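4.2 Tareas de baño

De las tres estancias evaluadas, el baño es la peor resuelta. Motivos conocidos: poco espacio, superficies que brillan, vidrio. El protocolo Bosteck (Lindgren, T., comunicación interna) define nueve tareas; aquí solo comentamos dos — bajar la tapa del inodoro y repasar el asiento con paño.

Bajar la tapa: aceptable. El planificador Gralta encuentra el borde casi siempre y el contacto es suave. Repasar el asiento: no. La fuerza normal oscila, el paño se arruga en la curva y la trayectoria se corta antes de cerrar el contorno. Tres operarios puntuaron el resultado sin saber quién habia limpiado; el robot quedó por debajo en todos los casos.

Queda además el problema de la percepción. Los paneles devuelven reflejos puntuales de las luces y la estimación de profundidad se degrada justo detras del inodoro, donde además suele haber cable (Fig. 3). 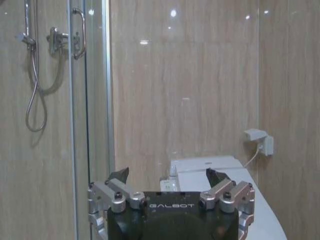

Figura 3. Inodoro visto desde la muñeca, entre los dos dedos de la pinza. A la izquierda, mampara de vidrio.

Con el filtro Ritero los falsos obstáculos bajan, pero el cable sigue sin segmentarse bien. Pendiente para la sección 5.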